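Opinion > Home and Workshop > Storage

The Bin Is Not the Answer

2021-12-14

14 comments | Share

Every December the same advice comes around. Get ready for the new year by getting your stuff under control, and get your stuff under control by buying something to put it in. I read three of these articles last week while I was supposed to be looking for my other pair of pliers. All of them recommended open bins. One of them recommended 10, which is a lot of bins for a person who can't find his pliers.

I have doubts about the bin. I've had them for years, and they got worse this fall when a friend talked me into the Skalgate system for my garage. Skalgate, if you've been spared it, is a set of matching open-top bins and a booklet. The bins are fine. They are bins. The booklet is where the money went, and it says that everything you own should have a "home," that the home should be open so you can see into it, and that each home should hold things that "live together naturally."

I would like to know what lives together naturally with a work glove. The booklet says other gloves. That sounds sensible until you think about when a person wants a glove. I want one when I'm hauling brush, and then it should be by the loppers. I want one when I'm carrying lumber, and then it should be in the truck. I have never in my life gone to the garage to visit the gloves as a group.

What really happens with an open bin is that it starts out as a category and ends up as a place to drop things. The first week mine held gloves. By the third week it held gloves, a roll of tape, a tube of caulk with a nail stuck in the end, and a bag of screws from a shelf I no longer own. I didn't decide on any of that. I had my hands full and the bin was open, and an open bin at waist height will take whatever you give it. A drawer at least makes you put something down first and think about it for a second.

The bin people have an answer, and the answer is labels. Carside, the auto parts place out by the highway, sells a label kit at the register for 62 dollars, batteries not included. I bought it, so laugh at me if you want. My bin now says GLOVES on the front in very clean letters, and the caulk is still in there. All the label did was give me something to feel bad about each time I walked past.

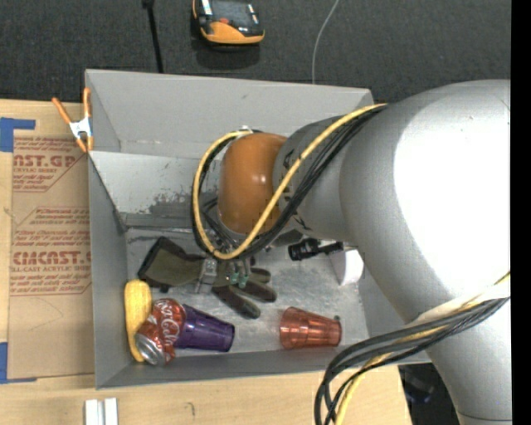
Then there's the matter of how you put a glove in a bin in the first place. Go ahead and look it up. There are people who fold them. There are people who roll one into the other like socks, which stretches out the cuff, and there are people who clip them in pairs and stand them up on edge so that the whole bin looks like a filing cabinet. I tried the standing-up way for one afternoon. A glove does not want to stand up. It has fingers going five directions and a cuff that flops, and the minute you take out the one in the middle the rest go over.

I lay mine flat now, or more truthfully I toss them and they land how they land. A glove lying flat on the bottom of a bin can be seen, and it can be grabbed without digging, and I can't think of a third thing I need from it. The trouble only starts when there's more on top.

So my complaint isn't with putting a few things in a bin. A few things in a bin is about as good as storage gets. You look down, there they are, you take the one you want. My complaint is with the idea that this scales up, that if one bin with a handful of things in it works well then a wall of full ones will work even better. Everybody selling these systems shows you the handful. Look at the pictures on the box sometime. It's always a nice roomy bin with hardly anything in it, and of course it looks organized. My kitchen table would look organized with hardly anything on it.

A neighbor who swears by all this told me I'd bought the cheap stuff and should have gone with Piras. I looked at Piras. Their bins are thicker and the rims are rounded and they stack, but you can't get at the bottom one when they're stacked, so I don't know who that's for. They also have an app. You type in what you put in each bin and then later you search for it. I make that out to be two jobs where I used to have one, and I already know how it would go in my house. The app would say the pliers were in bin 3 and the pliers would be on the dryer.

I also sat through a Zorulness video, at the same neighbor's suggestion. Zorulness is more of a philosophy than a product, although it will sell you products. The man in the video claimed the usual garage has 3000 separate items in it. He didn't say who went out and checked, and I noticed he was counting every screw when it suited him and none of them when he got to the part about how fast you'd be done.

I'll give the other side its due. My sister keeps one bin on her workbench and it works for her. She puts in whatever she's using on the job at hand, and when the job is over she empties it and puts everything back where it came from. The bin goes back on the bench with nothing in it. She has done this for as long as I can remember and never read a booklet. But notice that the part that works is the emptying. She could do it with a cardboard box or a dishpan - she used a roasting pan for years, until somebody wanted it for Thanksgiving.

That's the part none of the articles spend any time on, and I understand why. You can't put it on a shelf with a price tag. "Take the things out again" is a hard sell in December, or in any month.

I've kept two of the Skalgate bins. The rest are stacked behind the water heater inside one another, taking up the room where the brush-hauling gloves used to hang on a nail. I may put the nail back. I still haven't found the other pliers, and if anyone in the comments tells me they should have had a home, I'm not going to answer.

14 comments | 62 shares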